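Trurkberg Open Reports > Service Machines > Household Work > Section 4

July
By Elfriede Schwerdtfeger

4. Small chores in a simulated home: what the machine can do and what it can not do yet

4.1 The question of this section

In the previous section we discussed what people say they expect from a machine in the home. The answers were modest. Most of the persons we interviewed in Trurkberg did not ask for cooking or for care of children. They asked for a machine that picks up things and puts them back where they belong, and that can be left alone while it does this. In the present section we ask how far we are from such a machine.

We used the Nurthorpe room simulator for all trials. The decision was mainly a practical one. A failed trial in a real kitchen costs time, and sometimes a cup, and after each trial a person must put everything back in its place. In simulation the room is restored in a moment and the trial can be repeated overnight. The price for this is well known. Friction, soft materials and the small play in a worn joint are all treated in a simple way, and a result that is good in simulation can be poor on a real floor. We return to this in 4.5.

The controller is Eichhorn, in the version that was described in Section 3. We did not train it further for the rooms of this study.

4.2 Rooms and chores

We selected 5 chores from the interviews: to pick up a small object from a surface, to put an object in a container, to clear a standing object out of the way, to carry a long object through the room, and to put two objects together in one place. We left out everything with water and everything with cloth, as the simulator does not treat them well enough.

A trial starts with the machine in the room and an instruction in one sentence. It ends when the controller reports that it is done, or when the time is over. A trial counts as completed if the final positions are correct and no object was dropped on the way. This second condition is stricter than what is often used. We think it is correct for a household, where a dropped thing is a failure also if it is picked up again afterwards.

The rooms were made with strong colors and with much tile, on walls as well as on floors. Regular tile is difficult for the depth estimation of Eichhorn, which may match one square with its neighbor and then believe that a wall is nearer or farther than it is. A plain wall gives another problem, because there is little on it to match. In the corner where a dark red wall meets a wall of small blue-gray tiles, both problems come together. We kept such corners in the rooms on purpose. Real bathrooms and kitchens have them too, and a machine that needs wallpaper with a pattern would be of small use.

The open gripper is the starting state for every grasp. We fixed the opening at its widest value, so that the controller could not gain time by guessing the size of the object in advance. In a narrow place this costs something: the fingers need more free space than the object itself, and we will see the effect of this below.

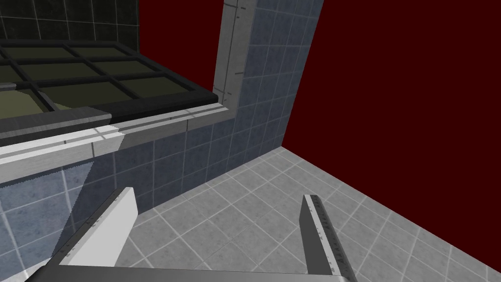
4.3 Results for single objects

In total we ran 2,422 trials, of which 1,159 were completed. This is a little less than half. We had expected a better result for the simple chores and a worse one for the complicated chores, and this is also what we found, but the difference was smaller than we believed before we started.

The machine is good at round things of moderate size that stand free. It comes near to them slowly, it closes the fingers evenly on both sides, and it lifts. If the object is round, a small error of angle does not matter much, because a ball has the same width from every side. For a box this is different. A box that is approached at a wrong angle is turned by the first finger that touches it, and the second finger then arrives at a corner.

More difficult is the round thing which stands near other things. The fingers must go down on both sides, and what is behind the object is often hidden by the object itself. Here the controller has to decide with little information how far it may go forward. In many trials it stopped too early and closed on the front part only. In others it went on until the thing behind was pushed. A person would do this chore with the fingertips and would hardly look, and I think the comparison shows quite well where the difficulty is. The knowledge is in the skin, and our machine has no skin.

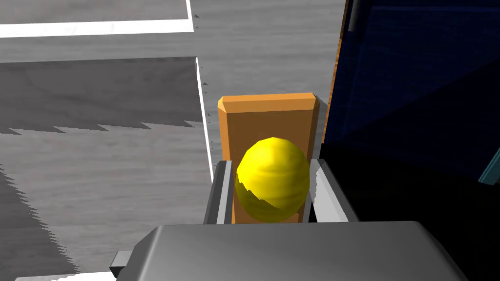
Figure 4. Grasp of a yellow sphere in front of an upright orange block (Nurthorpe simulator).

The order of approach was also important. When the instruction named only the object ("take the yellow one"), the controller took the shortest way. When the instruction named also the neighbor ("take the yellow one and leave the orange one standing"), it was slower and more careful, and neighbors were disturbed less often. We do not want to make too much of this. It may be that longer instructions only make the machine slower, and that slow motion alone explains the difference. A control with long instructions that say nothing about neighbors was planned for Stevden, our follow-up project, and is not part of this report.

Shadow had a stronger influence than we assumed. The shadows in the simulator have hard, stepped borders, and the controller sometimes took such a border for the edge of a surface. The failure looks strange to a human observer, for the gripper stops in free air and waits. We repeated a part of these trials with the shadows turned off and the waiting mostly disappeared. Whether the soft shadows in a real room would cause the same trouble we can not say.

4.4 Two arms and long objects

The last chores are those where one arm is not enough, or where the object is much longer than the hand. They are also the ones that people in the interviews named with the most feeling — the broom, the curtain rod, the shelf board that must be brought from one room to the other.

A long object changes the size of the machine. The planner of Eichhorn knows the body of the robot very precisely, but it treats a held object as a simple shape that is fixed to the hand. If the object turns a little in the grip, the far end moves a lot, and the planner is not informed. Near to walls this is the most frequent cause of contact. Of all trials in the study, 456 failed by contact between the machine, or something it held, and a wall or a panel. That is a little more than one third of the failures.

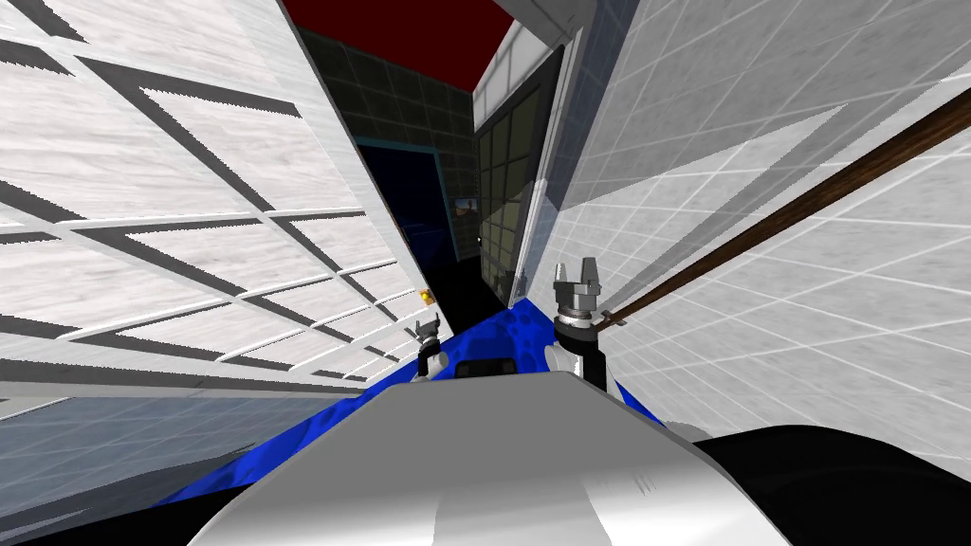
The second difficulty is the view. When both arms are raised, they take away a part of what the machine could see, and in a narrow passage the panels at the sides take away most of the rest. The controller then works from memory. Its memory of the room is good for some seconds and after that it becomes vague, so that a small object which was clearly located before is searched for again from the beginning. Operators who followed the trials on the screen found this the most tiring behavior of all. They wrote in the log that they wanted to point with the finger and say "there".

It would help if the base would go back a little before the arms are raised. Eichhorn can do this, but it does it seldom, as each movement of the base makes the estimated position less certain. We tried to lower the cost of base movement in the planner. The passages became easier and the grasping became worse, and we returned to the original value.

4.5 What the numbers do not show

A completed trial is not yet a chore that is done in the way a person would accept. We watched a part of the completed trials again with this in mind. Objects were put at the correct position and upside down. A container was filled so that it could not be closed. None of this breaks our rules, and the rules were perhaps too simple.

For the shop floor I would be more optimistic. There the light is controlled, the parts are known, and somebody has decided where each thing stands. In the home, the arrangement is different on every Wednesday from what it was on Tuesday. The question of the interviews was if the machine may be left alone with the work. At the present rate of completion, my answer is no for all of the chores we tested, including the easy ones.

The extension to cloth is described in Section 5.

Comments

tileandtrowel: I set bathrooms for a living and I enjoyed the part on corners. My laser level also has moods near glossy tile, so the robot has my sympathy.

M. in Trurkberg: Could you publish the completion rate per chore? "The difference was smaller than we believed" leaves me guessing. A table would do.

E. Schwerdtfeger: The table was in the appendix and was lost in the conversion of the file. I will ask that it is put back. Thank you for noticing.

gearlash: On held objects treated as fixed to the hand, have you tried estimating the slip again after each stop of the arm? It is cheap and it fixed most of our wall contacts with pipes. Won't help you in the very narrow places though.

penny_w: My mother would accept the upside down cup if it meant not bending down for it. I would ask people that question too.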